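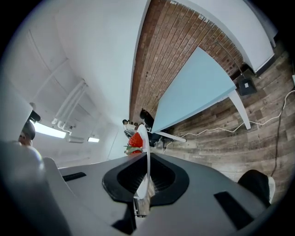

A strawberry with its green leaves still on.

How to wash and store strawberries

Strawberries keep best when you leave the green tops on until you're ready to eat them. Once the top is off, the berry takes on water and goes soft.

What you'll need
A large bowl
White vinegar
A colander
Clean tea towels
A wide container with a lid

1. Tip the punnet out and sort through it. Bin anything mouldy. Bruised berries can be eaten the same day or go in the freezer.

2. Mix one part vinegar with three parts cold water in the bowl. For a 450 g punnet, a litre all up is plenty.

3. Put the berries in and swish them with your hand. Leave for 2 minutes, no longer.

4. Drain, then rinse under a gentle cold tap until the vinegar smell has gone.

5. Spread them over a tea towel in a single layer and pat the tops with a second one. Water sits under the leaves, so lift them with a fingertip and dab there too.

6. Line the container with a dry tea towel or paper towel and lay the berries in. Leave the lid slightly open.

They should last up to 5 days in the fridge. Change the lining if it feels damp. I use an old Grellero cake tub, but any shallow container will do.

To freeze, cut the tops off first and freeze on a tray before bagging.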